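Low heat, long hold: an interview with Vilém Vrabec on drying seed corn

Vilém Vrabec runs the drying floor at Siveck, a small seed house that conditions open-pollinated corn for growers with short seasons. He has set the temperature on every batch there for more than 30 years, and his views on the subject are settled.

"Grain drying and seed drying are different jobs," he said. "A feed mill wants the water out. I want the water out and the embryo alive."

Ears come in at a moisture content that rules out shelling, so they are dried on the cob first. Vrabec keeps the air at a low setting until the kernels reach shelling moisture and raises it only for the final stage. Heating wet seed quickly, he said, causes stress cracks in the endosperm. The cracks do not always show in a warm germination test, so he also runs a cold test on every lot.

"The warm test tells you what the seed can do in a good week. Farmers plant in bad weeks." 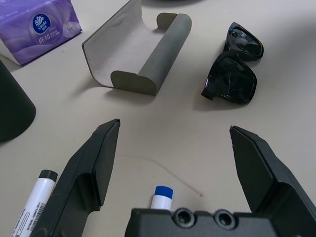 Airflow matters to him as much as temperature. The bins at Siveck reverse direction partway through each run, since the layer nearest the inlet dries first and the far layer lags. Before the reversing ducts went in, the two layers of a single bin could finish far enough apart that he had to grade them as separate lots.

He is skeptical of moisture meters used without correction. "A meter reads an electrical property and converts it. If the curve was built on dent corn and you put flint in the cup, the number is wrong - and it will be wrong the same way every time, so it looks reliable." His lab checks the meter against oven samples at the start of each season and again when the variety changes.

Asked about storage, Vrabec was brief. Each lot is held cool and dry, and a retained sample of 1000 kernels is kept for retesting in June. Lots that have dropped below the house standard are withdrawn from sale.

"You can't dry it again and fix it," he said. "Dead seed dries very well."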